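May 30, 2023

Up before six again, which seems to be how I am now, and I sat on the back step with my coffee in the big chipped mug and listened to the neighbor's sprinkler ticking away. I have been meaning to write down where I've got to with the choir business and the songbook, and I keep putting it off until I'm too sleepy to hold a thought, so this is me being good and doing it in the morning for once.

We sang at Brorbridge on Saturday evening, in the old hall with the terrible stairs. I had been fretting over it for weeks, as I always do, and I'd hardly slept the night before, and then of course the minute Nuala gave us the note I was perfectly fine. She has such a calm way of lifting her hand! You feel as though somebody has put a blanket round your shoulders. There were 55 chairs set out and people standing at the back besides, and a little boy in the second row who conducted the entire first half with a breadstick.

The altos came in early on the second verse of the ferry song (I was one of them, I can't pretend otherwise) and we more or less walked along beside everyone else until the chorus picked us up. Nuala only raised one eyebrow. Afterward she squeezed my arm and told me it had sounded "very full," and I have decided to take that kindly.

The songbook is another matter. Adelino wants to print 200 copies and I still think that's too many for a choir our size, but he has his heart set on it, and he did all the typing, every verse, including the ones in Portuguese that his grandmother used to sing over the washing. We went through the proofs at his kitchen table until my eyes crossed. He is a stickler for commas. I am a stickler for the tunes being right, and I'm sorry to say we had words over the fourth bar of the lullaby, where I am certain it goes down and he is certain it stays put. We rang his cousin in the end and she sang it over the phone, and it goes down. He made me a cheese sandwich by way of surrender.

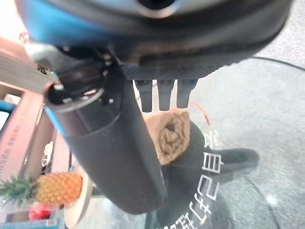
Black and a bit of blue. 

Sunday I did next to nothing and enjoyed it thoroughly. I walked out as far as Stuvonden and back the long way by the creek, humming the lullaby under my breath the whole time, and a woman with two spaniels asked me what it was. I stood there and sang her the first verse, right on the path, me, who used to hide in the bathroom at school when it was time for music. She said it reminded her of something her father sang, though she couldn't think what. I have been wondering about that ever since. Those old tunes do get around — they slip over the hills in somebody's pocket and come out with different words on.

Yesterday was laundry and letters. I wrote to my sister about coming to stay for the December concert, and told her she may have the good bed if she brings her fudge. Nuala wants us to try something in five parts for it. I looked over the music last night and I can see one page where the altos will be all alone with no one to lean on, and my stomach dropped into my slippers. Well, there is the whole summer to learn it in.

Things to do before rehearsal tonight: find my pencil, the soft one. Take back Adelino's dish. Ask Nuala whether we are wearing the gray scarves again or if we can please, please have a color. And practice the second verse of the ferry song, slowly, counting the rests out loud, with the window shut so the neighbors don't have to suffer it.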